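Baking and Puddings > Sticky toffee pudding: dates or no dates?

CremildaP
November 17, 2021
Right, I need opinions! I'm making sticky toffee pudding for 14 at the Galtcombe village hall and my sister-in-law swears you can leave the dates out altogether and use grated apple. I've always soaked 600 g of dates in black tea and mashed them with a fork. Has anyone tried it with apple? I'm dying to know before I commit a whole tin to it.

wash_fig
Dates, dates, dates! I did an apple one in June and it was a lovely cake, really lovely, but it was apple cake with toffee sauce on it. You lose that dark, almost treacly taste.

tatbridge_baker
Have to disagree with wash_fig. Grated apple with dark muscovado gets you very close, and it stays soft for days. Squeeze the apple in a tea towel first or the middle sinks. My lot prefer it (two of them can't stand dates, mind you).

wash_fig
If they can't stand dates they can't stand sticky toffee pudding, they just like sauce! Which is fair enough, so do I.

Zuleica B
Can I put in a word for prunes? Same method as the dates, same soaking tea, a bit sharper. I do half and half and it cuts through all that sugar beautifully. Cremilda, how strong do you make the tea? I leave mine 7 minutes with two bags and people say they can't taste it, but they notice when I skip it.

CremildaP
Two bags as well, though I forget about it and it's usually more like a quarter of an hour, whoops. Prunes!! Never crossed my mind. Do you chop them or mash them?

Zuleica B
Blitz half, chop half. You want a few chewy bits.

tatbridge_baker
Prunes I could be talked into. Still say try the apple in a small tin first, then you'll know.

cleitonprado
Been baking these for years and I'm with the date people, but the sauce matters more than any of it. Butter, muscovado, double cream, a good pinch of salt, and pour a third of it over while the pudding is hot. Prick it all over with a skewer first. Then back in the oven for 4 minutes so the top goes bubbly and a bit chewy at the edges. Heaven.
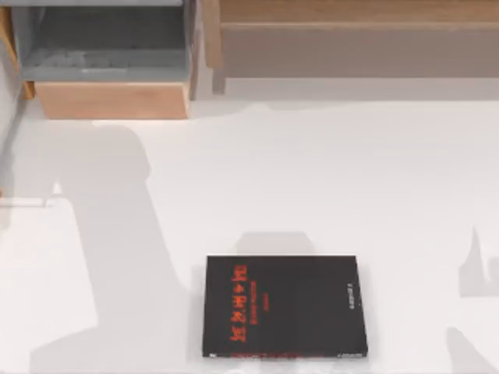
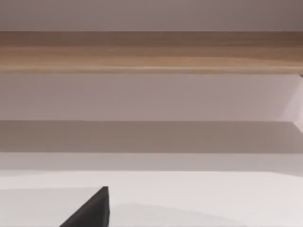 If you're feeding that many, make double the sauce. I mean it, they will ask for more, and whatever's left keeps in a jar in the fridge and goes on porridge.

CremildaP
Ooh, the back-in-the-oven bit is new to me, I'm definitely doing that. Plan is one big tin with half dates, half prunes, and a little apple one on the side to settle the argument with my sister-in-law. Custard or ice cream with it?

wash_fig
Ice cream. Don't let anyone tell you custard.

Zuleica B
Custard! Proper hot custard!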